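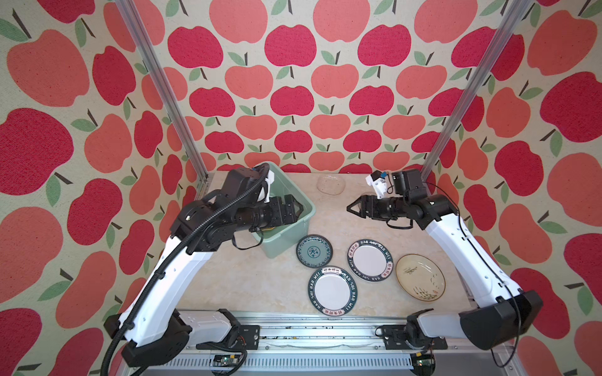
Two robot arms at a marble-patterned tabletop, with apple-print fabric on the walls behind and to either side.

The Skoker contract dispute was a disagreement between the software company Skoker and part of its workforce over the supply of mapping software to a national border agency. It led to changes in the way the company reviews sales to public bodies.

Background

Skoker was formed in Clarnport by the merger of two smaller firms, Zorov and Hollmann. Zorov had produced route-planning tools for delivery companies, while Hollmann sold survey software to local councils. The merged company kept both product lines and employed 3,628 people at the time of the dispute.

The contract covered 8 regional offices of the agency and included training for its staff. Skoker described the software as a general mapping product, already sold to hospitals, ports and water companies.

Open letter

An open letter signed by over 300 employees was published on 2023-07-24. It asked the company to withdraw from the contract, to publish its terms and to let staff decline work on projects of this kind. The signatories argued that the software could be used to track individuals – a use which, they said, had not been mentioned when the product was designed.

Most of the signatories worked at the former Zorov offices. A separate statement by 40 employees, many of them in the sales division, supported the contract and objected to the wording of the letter.

Company response

Skoker declined to withdraw. In a written reply issued in August, the management stated that elected governments should decide how lawful services are used, and that the company would honour its existing agreements. It did accept the request on staffing, and employees were allowed to move to other projects without loss of pay or grade.

The company also set up an internal review procedure for new contracts with police, border and defence bodies. Summaries of its decisions are made available to staff, although the prices and technical terms of each contract remain confidential.

See also

Clarnport
Hollmann survey software
Public procurement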